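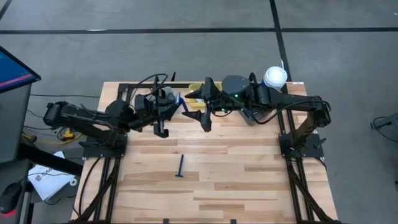 Why would a robot need two arms to tidy a table?

With one arm, an object has to be put down and picked up again whenever it is being held the wrong way round. With two, one arm can pass it to the other and the grip can be changed in the air.

Search this site Go

Category: Student Projects > Engineering > Visits and Open Days

Report on our visit to the Brirnia open day

Group members: Kanyarat Thongdee, Seidu Wumbei, Ekkachai Nakpan
Supervisor: Boonmee Srithong

1. Purpose of the visit

Our project is about how machines handle household objects. In the first term we built a small gripper from a kit and tested it on wooden blocks. It did well with blocks and badly with everything else, so our supervisor suggested we go and see what a working lab does. Brirnia holds its open day in January and we booked the Friday afternoon session. Each group was allowed six visitors, and we shared ours with students from another course.

2. What we were told beforehand

Decha Pongsiri met us at the door and gave a short talk. The lab has a collection of 200 household items, most of them bought in ordinary shops. Its sorting project is called Moltance. The aim is for a pair of arms to pick up mixed items from a table and put each one in the right container. The team has recorded nearly 4000 attempts so far, including the failed ones, which they keep.

We asked if the arms are told where each object is. They are not. The position is worked out from the cameras each time, and the objects are moved between attempts so that the arms do not simply repeat the same path.

3. The demonstration

We watched for most of an hour. Seidu took notes on the grips and I wrote down the questions. What surprised us was how much time went on thin objects. A razor handle is narrow and lies close to the wood, so the fingers have to come down very near the table without pressing into it. Ekkachai pointed out that our kit gripper could never do this, as its fingers are thicker than the gap.

Passing an object across was the part we liked best. The second arm has to open its fingers, line up with the handle and close before the first one lets go. If both pull at once the object twists. Decha said that getting this timing right had taken them longer than anything else in the project.
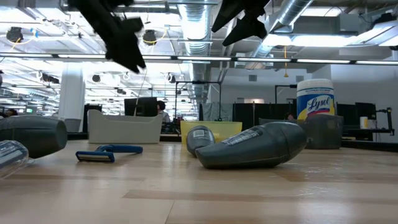
Our own test set needs to change. We had planned to add more blocks in different sizes, but size was only one of the things that mattered at the lab. Shape and weight seemed to matter more. A handheld vacuum has a rounded body and a narrow nozzle, and lying on its side it gives a gripper very few flat places to hold, while the blue razor near it is so light that a small knock would move it. A tub of Lysol wipes is a plain cylinder and ought to be the easiest of these for us. We have put all three kinds of object on our list, starting with the cylinder.

4. What we will do next

— Make thinner fingers for the gripper. Kanyarat has drawn a first version.
— Replace the blocks with seven ordinary objects from home.
— Write down every failed attempt and not only the good ones.

We do not have a second arm, so passing objects across is outside this project. We may try it by hand, with one of us holding the object in a pair of tongs and the gripper taking it.

The next part of the report covers the finger design and the first test results.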